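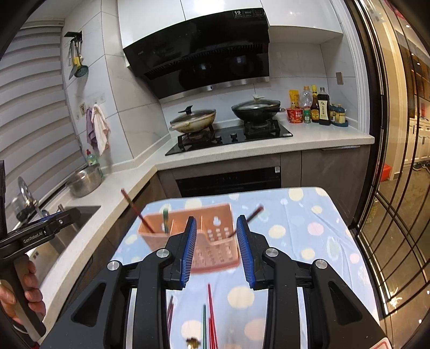 *Slide 1. Chopstick basket on the table, polka dot cloth.*

**Opening (2 min)**

Thank the organizers. Say who I am and that I run the kitchenware counter at Cabral. Leave the slide up while people find seats.

Ask for a show of hands: who has a drawer at home they can't fully open? Wait for the laugh, then move on.

**Part one: why small shops carry too much**

When I took over the counter we had 1,166 separate items on the books. Fewer than 500 of them had sold in the previous year. The rest sat there, got dusted, and got counted every September.

Point out that none of this was a bad purchase on the day. A supplier offers a deal on a full case, you take the case, and four years later you still have most of it.

Tell the Iltusel story – the egg slicers. Keep it short. Last time it ran long and I had to skip the pricing section.

**Part two: how we cut the list**

- Print the full list on paper. Screens make it too easy to scroll past things.
- Mark anything with no sale in 12 months.
- Walk the floor with the list and find every marked item. We couldn't find 2 of ours at all.
- Decide the same day. Trefor Phillips wanted a second round of review and I said no. He agrees with me now, and he's fine with me telling people that.

Mention seasonal goods. Canning jars look dead in February. Check the month before you mark them.

**Part three: pricing the leftovers**

Half off moved very little. Bundles worked better – a colander with a wooden spoon, tied with string, one price. The Skomgate store tried a dollar bin and regulars started waiting for things to land in it. I would not do that again.

If someone asks about donating stock, send them to Tania at the break. She has the forms.

**Close**

Back to slide 1. Ask them to pick one shelf and print the list for that shelf this week.

Questions. Repeat each one into the mic, the back row can't hear.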